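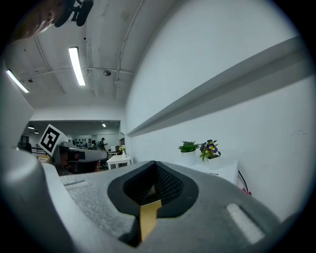

Canuneo Low Cabinet, White
Item 966

We have always had a soft spot for the low cabinet, the kind that sits quietly against a wall and gives your plants somewhere nice to live, and the Canuneo is the one we keep coming back to. It looks especially good in a plain white room – a pot of dark purple pansies next to something green and leafy, both in white pots, and the whole wall feels friendlier!

The top takes two medium pots comfortably, with a little space left for a watering can or your keys. Please do use saucers, and wipe up any drips when you see them (a soft cloth is plenty).

Width: 56 inches
Adjustable feet: yes
Color: white
Assembly: two people, one evening, all screws included

Pots and plants are sold separately. Our white Poulain pots come in 8 inch and 10 inch sizes, and either one suits the cabinet nicely, though we lean toward the smaller for pansies.

Back in stock in January. Ships from Gatix.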